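3.2 Settlement and church records at Gellthorpe

The township of Gellthorpe grew up on the north bank of the Ulik in the 1840s. Most of its first households were farm labourers who had left Vadine when the mill there closed.

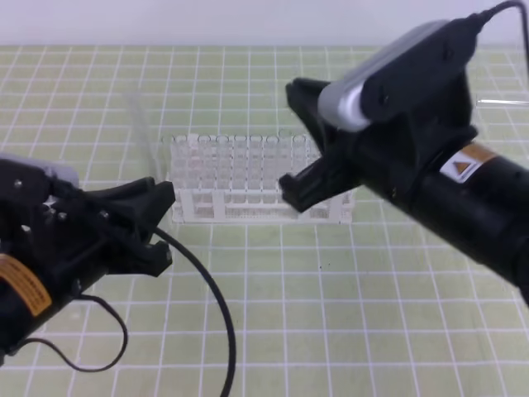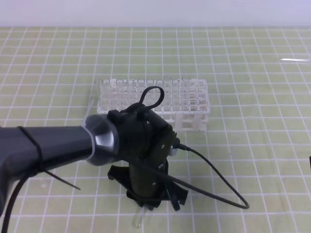
Figure 4. Gridded mat and robot arm, seen in both views.

The chapel register is our main source for these families. It holds 4,000 entries, many in one hand, and names neighbours as witnesses at most baptisms. Hoshino matched 70 surnames to the Vadine rent rolls – a higher share than the earlier Sekiguchi survey had allowed. Five of the surnames appear only as witnesses and never as parents. We read these as lodgers, although the rate books for the same years are lost and the point can't be settled from the register alone. Burials are recorded from the September after the chapel opened.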